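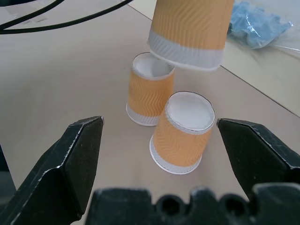
Declan Birkett told us at the end of his first evening that he had expected to be bored by bread, and that he went home and fed his starter before he took his coat off. We hear some version of this most weeks, and it still makes us happy!

Gatchalian is a small baking school. We teach bread, mostly sourdough and rye, plus a bit of pastry in the colder months when butter behaves itself. Everyone who comes here bakes at home or wants to, and most have one loaf they've been fighting with for years (too flat, too pale, that gummy line along the bottom). Bring it in. We love those loaves.

## How we got going

The school began in Jonalyn Javier's kitchen, with one oven and a dining table that wobbled if you kneaded too hard. Friends came, then friends of friends, and by the second September she had more people than chairs. Younes Abdelaziz was one of them. He had worked nights in bakeries for 23 years and came along to see what home bakers were up to, and he ended up teaching the second half of the class. They rented our current space together that winter, and the wobbly table came too. It's by the window now and we use it for shaping baguettes.

## What we teach

Bread One is where nearly everybody starts. It runs for five evenings and covers flour, starters, mixing by hand, shaping and baking. You go home with dough every time, so your own oven gets a say in it as well, and the next class always opens with people putting their loaves on the counter and talking about them. That first half hour is our favorite part of the whole course.

After that you can go wherever you like:

- **Rye and seeds**, with Younes. Sticky, slow and wonderful. He'll have you soaking grains the night before.
- **Flatbreads**, with Debora Ferri. Fast and loud, and you eat everything you make.
- **Butter doughs**, four long mornings of brioche, croissants and buns. Come rested.
- **Catevden**, our open bake. Book a shelf in the big oven, bring whatever you've got rising, and compare notes with the people on either side of you.

Classes hold up to 12 people. We've tried bigger groups and didn't like it, as you can't really feel a dough that someone is waving at you from the far end of a room.

## How we teach

We weigh everything, and then we ask you to stop looking at the scale and start looking at the dough. Recipes at Gatchalian start from 500 grams of flour, so once you know one of them you can find your way around the rest. Times are only ever a guess. A warm kitchen and a cold one are two different recipes, and we'd much rather you learned to poke a dough and know what it's telling you!

Questions are welcome at any moment, including the one you think you should have asked an hour ago. Edgardo Yap, who runs the beginner evenings with Jonalyn, keeps a board of them by the door. Some have been up there for ages because we're still arguing about the answers (does the salt really need to wait?).

## Coming to see us

If you're curious, come by on an open bake day and have a slice of something. For class dates, ask at the front desk or write to us and we'll send the current list. Aprons are here. Bring a container with a lid for your dough, bigger than you think you need.

*Page updated December 20, 2023*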